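Basket stacking by teleop: my demos look fine but the trained arm keeps missing the rim

Posted in Teaching & Demonstration, 14 replies hidden, showing top 3

Hina Ghumman

Hi all, longtime reader, first real post. I've been trying to teach an arm to pick up a wicker basket by the rim and set it inside another basket. I drive the arm by hand with a leader arm (I hold the little one, the big one copies me), record the whole thing, and then train on the recordings. I've got 30 demos so far, all done by me, mostly in the evening after work.

My problem is the grab. When I'm driving, I get the rim almost every time. When the trained policy is driving, it comes down in nearly the right place and then either closes on air just outside the basket or pokes a finger into the weave and shoves the whole thing across the table. Once in a while it gets the rim and then everything after that is lovely, it carries and lowers like a champ. So I think the carrying part is learned and the grabbing part isn't?

I'm training on two views, one from up high and one at the wrist. Pasting one of each from the same setup because somebody always asks. 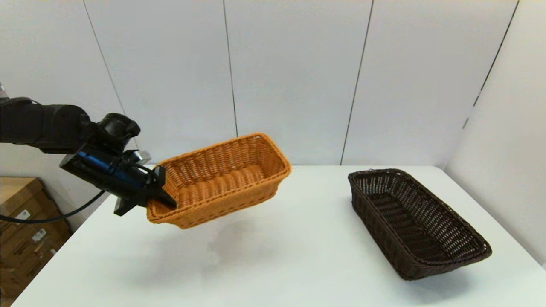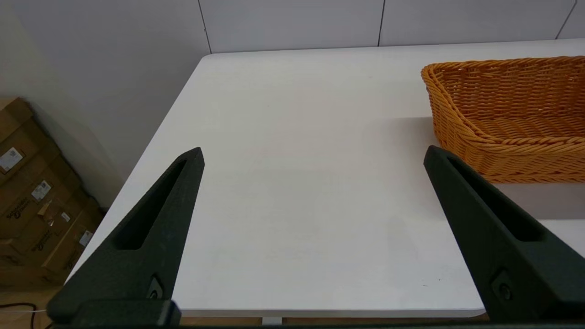 I should say how I drive, because I suspect that's where the trouble is. I look at the real basket with my own eyes. I don't look at the screen at all. I also tend to hover a little over the rim while I make up my mind — maybe a second or two, sometimes more if I'm tired — and then I go down fast. I start each demo with the basket wherever it landed after the last one, give or take.

Things I've tried already: training longer (run 1712 was my longest and it was no better than the short ones), cropping the wrist view tighter, and slowing the playback down. Slowing it down made it push the basket more gently, which I guess is progress, ha.

Do I just need a lot more demos? I can do more, I'd just like to know I'm not recording the same mistake over and over. Also open to hearing that wicker is a terrible thing to start with. I picked it because I had baskets.

Reynaldo Dela Peña

Wicker is fine! It's a nice thing to learn on because it forgives a crooked pinch. A mug would have punished you a lot harder.

I don't think you need to jump straight to a huge pile of demos. Two things in your post stood out to me.

First one is that you're driving by eye. You're standing there with two good eyes and you can lean over and peek at the gap between the fingers whenever you like. The policy can't lean. It only gets those two views, so if you made a choice based on something neither of them shows, it has no way to learn why you made it. Try doing a whole session looking only at the screen, with your back to the table if you can stand it. It's miserable for the first 10 minutes and you'll feel like you've never touched a robot before. But you'll start doing small things you didn't do before, like coming in at a slant so that one finger and the rim are both in the wrist view, and those are exactly the moves you want it to copy.

Second one is the hovering. I did this for months. If you sit still above the rim, you're recording a whole lot of frames that say "when it looks like this, do nothing," and then one frame that says "when it looks like this, dive." Same picture, two different answers. Mine used to freeze up there, yours sounds like it's splitting the difference and going down halfway between ready and not ready. Decide where you're going before you start the recording, then go at one steady speed all the way down. If you need to think, stop the recording, think, and start over. Throw out the bad take, it costs you less than a minute.

And when you go back through your old demos, don't bother watching them all the way through. Skip to the couple of seconds before the fingers close. I went through 314 of mine that way over one long September and tossed a big chunk of them. The next run was better than anything I'd had before, with fewer demos in it.

One more small thing, on where the basket starts. "Wherever it landed" sounds random but it usually isn't, because you set things down in the same few spots without noticing. Turn it a bit, slide it closer, slide it farther, put it near the side of the table where you don't like reaching. I put bits of tape down under mine for a while, but then I worried the policy was learning the tape, so now I roll a die and go from that.

Last thing, please record some saves. Start with the fingers a little off to one side of the rim, like it's already about to miss, and drive the fix. Back up, shift over, go down. You only need a handful to see if it helps. Right now all your demos start from good approaches, so the first time it drifts it's in a place you never showed it.

Sturkov

check your gripper timing. i had the same "closes on air" thing and my gripper signal was getting logged late compared to the cameras. arm looked perfect, grip was off by a hair every time. play back a demo on the actual arm with no policy, just the recorded motions, basket in the same spot. if the replay misses too then it's your recording and no amount of careful driving is going to fix it

Hina Ghumman

Okay, Sturkov, I did the replay first because it was quick, and it grabbed the rim fine on the ones I tried. So I think my timing is okay? Good thing to know how to check though, thank you!

Reynaldo, I tried driving from the screen last night and wow, I was bad at it. I missed more in half an hour than I had in all my demos put together. I couldn't tell how high I was at all until I started tipping the wrist a little on the way in, and then it got easier. I'm going to redo the whole set that way, no hovering, and add a few of those saves at the end. I also looked at the seconds before the close on my old ones and there's one where I sit there so long I must have been drinking my tea.

I'll come back with the results once it's trained. If the shoving stops I'm moving on to the one I'm really dreading, the basket with the folding handle.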